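NOTICE TO MEMBERS CONCERNING THE HAUSER BEQUEST

The Bronent Society for Photographic Apparatus met in September to settle the matter of the Eberhard rangefinder. Members who were absent have asked for a full account. The following was entered into the register by the Secretary, Hubert Baumgartner, and is reproduced at the request of the family.

The late Mrs. Rosalie Hauser left to the Society one camera, one lens of 80 millimeters, and 21 rolls of exposed film. The will directed that the camera be kept in working order and that it be used once a year by a member chosen by lot. It further directed that the films not be developed until the Society had, in her words, "learned to wait." No definition of this condition was supplied.

The camera was examined on receipt. The body was a Bandex pattern of the second series, with the heavy brass top plate and the slow shutter for which that series was criticized when new. The rangefinder was in good adjustment. The serial number ended in 152, and the Secretary noted that this number did not appear in the maker's ledger, which passes from 151 to 153 without remark. An inquiry was sent to the successor firm, Hident, and was returned with a printed card thanking the Society for its interest.

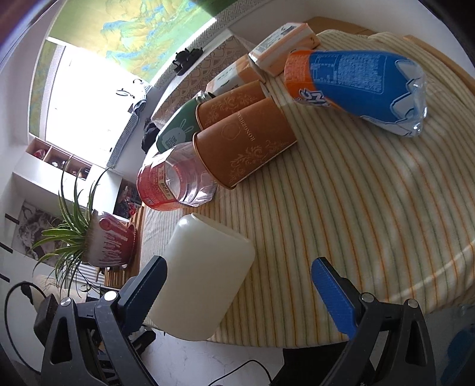

The first member chosen by lot was the Secretary himself. He took the camera home and for eleven evenings did not load it. In his report he states that he wished to begin with a subject that would make no demands, and that he considered several modest arrangements of household goods: a striped tablecloth in cream, a few containers set out on it, one of them plain white plastic and tipped at an angle. He judged that the Eberhard lens, which is soft at its widest opening, would be kind to such things. He set the exposure, focused with care, and found that he could not press the release. The mechanism was sound. The difficulty, he wrote, was his own.

He had known Mrs. Hauser for most of his life. They had exhibited together as young people and had quarreled over a print. She held that it was his best work, and he held that it was hers, the negative having come from a roll which they had shared between them on a walking tour. Neither would sign it. The print was withdrawn, and for many years afterward they addressed each other only through the minutes of this Society.

The Secretary returned the camera to its case and reported to the members that the annual use had not taken place. A motion of censure was proposed and did not find a second. An offer of 2,000 for the camera, received from a collector by letter, was read aloud and declined.

It was then asked from the floor whether the films might be developed, the Society having by any ordinary measure waited. The Secretary ruled that they might. The work was carried out in the Society's own darkroom over two nights. Twenty of the rolls proved to be blank. They had been wound through the camera with the lens covered, each one labeled in Mrs. Hauser's hand with a year.

The remaining roll bore no label. It held a single frame, exposed at a slow speed and a little unsharp on the left side. It shows a road between two fields and a young man walking ahead, looking back over his shoulder with his hand raised against the sun.

The Secretary asked that the meeting be adjourned for a quarter of an hour. On its resumption he requested the loan of the camera for a second term, and the request was granted without a vote. A print has since been made from the negative. It hangs in the reading room, to the right of the door, and carries two signatures, one of them cut from an old letter and mounted beneath the glass.

Members wishing to view the print should apply at the desk before six in the evening. The camera is at present out on loan.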